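Skodthorpe Learning Systems list
29 October 2023
By Vasanthi Nadar
Reading time: 5 minutes

Dear colleagues,

I write in reply to the message from Meenakshi Gowda, which raised several points on the kitchen recordings for the Fero collection. Her message is quoted in part for those who joined the list after it was sent. My responses follow each portion, and the revised arrangements for the coming period are set out after them.

Meenakshi Gowda wrote:

> I have now read the draft instructions for the kitchen tasks and have three concerns. The first is that the draft asks for 200 examples of each task but does not say what is to be counted. If an operator begins to open the refrigerator, lets go of the door and begins again, is that one example or two? The Krishnan site has been counting it as one. Forkomero, as I understand it, has been counting it as two.

The Krishnan practice is to be followed. An example begins when the operator gives the start signal and ends when the operator gives the stop signal, and whatever takes place between those two points belongs to a single example. A second attempt at the handle within that period does not create a second example. Forkomero has been asked to go back through its February recordings and join any that were divided in this way. Until that has been done, the Forkomero totals in the shared sheet should be treated as provisional and should not be quoted in reports.

The figure of 200 applies to each task at each site. It is not a combined total. A site that has completed its 200 for one task should move to the next task on the list and should not continue with the first, even where the operators find it convenient to do so. We have at present a large surplus of door openings and a serious shortage of examples in which something is put away.

> My second concern is the treatment of failed attempts. The draft says that poor examples should be removed by the site before upload. I would ask that this be reconsidered. What one operator regards as poor, another regards as ordinary, and the people training the model never see what was taken out.

This point is accepted, and the sentence has been withdrawn from the draft. Sites should upload all completed examples, including those in which the task was not achieved, and should mark each with one of the outcome labels. There are 8 such labels, and the full list is attached to the draft as its second annex. Please do not add to them locally. If an outcome does not seem to fit, use "other" and write a short note in the comment field.

There remain two cases in which a recording should be withheld. One is where a person who has not given written consent can be recognised. The other is where the time record has been lost, so that the movements of the arms can no longer be matched to the pictures. In both cases the site should enter the number of the recording in the log together with the word "withheld", so that gaps in the numbering can be accounted for.

> Finally, I am not clear how much variety is expected in the starting position. Our operators naturally begin from the same spot, as it is the most comfortable one. I suspect that a model trained on such examples will do well from that spot and badly from anywhere else.

I share this suspicion, and the first evaluation at Skodthorpe gives it some support. The policy trained on the early recordings opened the door dependably when the base was placed squarely before the refrigerator. When the base was moved a short way to the side, it reached for the place where the handle had been in training. Further examples from the usual position would not have corrected this.

Each task is therefore to be recorded from four starting positions, shared equally within the total. The positions should be agreed at the site before recording starts and marked on the floor with tape. At least one of them should be such that the handle is out of the head camera's view at the outset, and the operator must turn or move before reaching. Operators have tended to avoid such starts, and some have been stopping the recording and straightening the base first. They are asked to leave that correction in the example. The search for the handle is part of what the system is to learn.
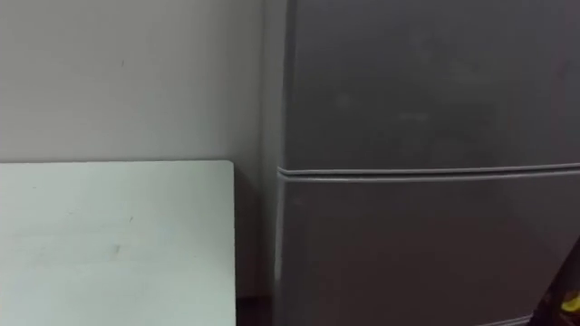

How should a site choose the order in which the starting positions are recorded?

The order should be drawn at random before each session and written in the log, so that tiredness at the end of a session does not fall always on the same position.

Two further matters were raised with me separately. Several operators asked whether the speed of movement should be held constant. It should not be forced. Operators should work at a pace they can keep up without haste, and long pauses should be avoided while the recording is running — a model trained on hesitation will learn to hesitate. An operator who needs to stop and think should end the example and label it accordingly.

The other matter concerns the written task descriptions. These have been entered in very different styles, from a single word to a full paragraph. From now on each should be one plain sentence in the form of an instruction, such as "Open the lower door of the refrigerator". The hand to be used should be mentioned only where the task requires a particular hand. Older descriptions will be revised centrally and sites need not alter them.

The revised draft will be placed in the usual folder once the Krishnan and Forkomero leads have confirmed that they can work to it. Objections should be sent to this list and not to me alone, as the same questions have several times been answered twice.

Yours sincerely,

Vasanthi Nadar
Data Collection, Skodthorpe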